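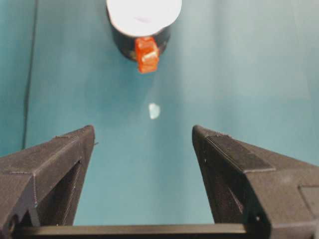

Bernadette Tran has maintained the water meters in the Pruitt district for 15 years. The district serves 833 connections from two wells and a storage tank on the ridge north of town. Her work consists mainly of reading, testing and replacing meters, and of accounting for the difference between what the wells pump and what the customers are billed for.

That difference is called non-revenue water. It includes leaks, hydrant flushing, theft and meter error. Tran considers meter error the most neglected of the four.

"A mechanical meter slows down as it wears," she said. "It almost never speeds up. So an old meter is a discount the customer didn't ask for, and the loss gets written down as leakage."

The district used two types of mechanical meter until the last replacement cycle. The older was a nutating disc model sold by Brimov. The newer was a piston model from Zurkar, installed on the east side when the mains there were relined. Both are positive displacement meters, meaning that each turn of the moving part passes a fixed volume of water.

Tran pulled 173 of them for bench testing over one winter. Each was run at three flow rates: low, intermediate and high. Results at the intermediate and high rates were mostly within tolerance. The low rate was where the disc meters failed.

"At a quarter gallon a minute, 37 of them were out of tolerance," Tran said. "A few didn't register anything. You could run a toilet leak through one of those all month and the dial would stay where it was."

She keeps the test sheets in binders by route number. The entries give serial number, install date, final reading, the three test volumes and a remarks column. The remarks are short. One reads "sand in strainer." Another reads "disc cracked, still turning."

Sand was a factor on the lower routes, which are fed by the older of the two wells. Tran found scoring on the chamber walls of meters from those routes and very little on the others. A sediment filter was added at the wellhead in May of the following year. 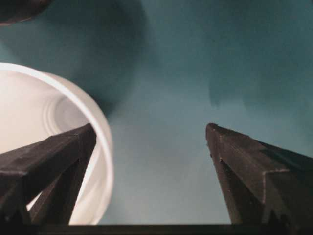

How does the district decide when a meter should come out?

By total volume first and by age second. A meter that has passed a large volume is tested or replaced even if it is fairly new, and a meter on a seldom-used connection may stay in longer. Tran reviews the list once a year and moves the lower routes up when the well has been producing sand.

The replacements are ultrasonic meters supplied through Muditz, a regional distributor. They have no moving parts in the flow path. Two transducers send a signal with and against the current, and the meter calculates velocity from the difference in travel time. Low-flow accuracy is better than that of the disc meters, though Tran noted some drawbacks.

"The battery is sealed in. When it dies, the meter is done," she said. "With the old ones I could change the chamber and put it back in the pit. Now it's a whole unit."

Installation also requires more care with air. A trapped bubble interferes with the signal, and the meter will show an error code until the line is purged. Tran opens the nearest outside faucet before restoring service to the house and leaves it running until the stream is steady.

Some customers saw higher bills after the change. Tran handled most of those calls herself. Her practice is to ask the customer to shut off every fixture and then read the flow indicator with her over the phone. If it still shows flow, she asks about the toilets first, then the water softener, then the irrigation valve.

"Usually the meter's right and they have a leak they've had for years," she said. "I tell them to put dye in the toilet tank and call me back after supper."

The remaining disc meters are on the ridge routes, where the pits are deep and several lids have rusted shut. Tran plans to start there once the ground thaws.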